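Towels gone stiff and scratchy, can they be saved?
Posted by Mikico in Laundry and Linen

Hello all. We moved to a hard water area in August and every towel I own has turned into cardboard! I wash at 30 with a good glug of softener, then dry them on the airer in the spare room. They were lovely and fluffy in the old house, and I'd hate to throw them out if there's some way of bringing them back.

Pluvari
Oh, you poor thing, I had just the same when I came down here. My dear, stop the softener first of all, it coats the loops and makes everything worse. Wash them at 60 with half your usual powder and a mug of white vinegar in the drawer, then do it all again with no powder. Give each one a really hard shake before it goes on the airer, and another when it's half dry. Mine took three washes to come round, so don't lose heart after the first (I very nearly did). Terry cloth is the slowest, I find, but it does soften up nicely in the end. 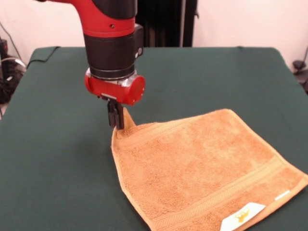

Dutard
Vinegar every wash will perish the rubber seals in time, so I'd keep it to once a month and use soda crystals in between. Ten minutes in the tumble dryer at the end helps too, if you have one.

Mets
just buy new ones, life's too short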